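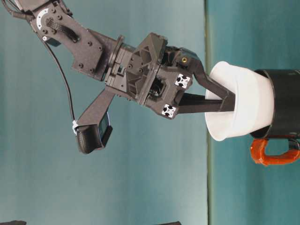
My sister-in-law's view is that a household needs exactly as many mugs as it has people, plus two for company, and that anything past that is a storage unit with handles. She told me this while standing in my kitchen with a cabinet door open, so I took it personally.

I have been thinking about it since May. The case for owning fewer mugs is strong, and I'd like to lose to it fairly. We are a household of three. We own 34 mugs. One came from the Hughes Hardware grand opening and one from Tollau, a lake town where it rained the whole time and the gift shop had the only working heater. Fifteen of them I can't account for at all. Mugs get into a house the way cats do.

The decluttering people want me to hold each one and ask how it makes me feel. Mostly it makes me feel like coffee. They also suggest replacing the lot with a matching set, and here I think the advice goes off the road. I looked up the set everybody recommends, the Niltonura stacking line, and six of them cost $178. For that money I'd be afraid to use them, and I'd be right, because I drop things before 8 a.m.

A matching set also ruins the one useful thing about a bad collection, which is that you can tell whose is whose. My husband gets the fat one from Kutico, a bank that no longer exists. My son takes anything with a chip in it, for reasons of his own. Guests reveal themselves. A person who reaches past four perfectly good mugs for the one shaped like a tooth is a person you can talk to.

So I made a concession. I pulled nine from the back row, wrapped them in newspaper, and put them in a box for the thrift store, where they sold me a gravy boat on the way out. My sister-in-law has asked where I plan to keep it. There's room in the mug cabinet now.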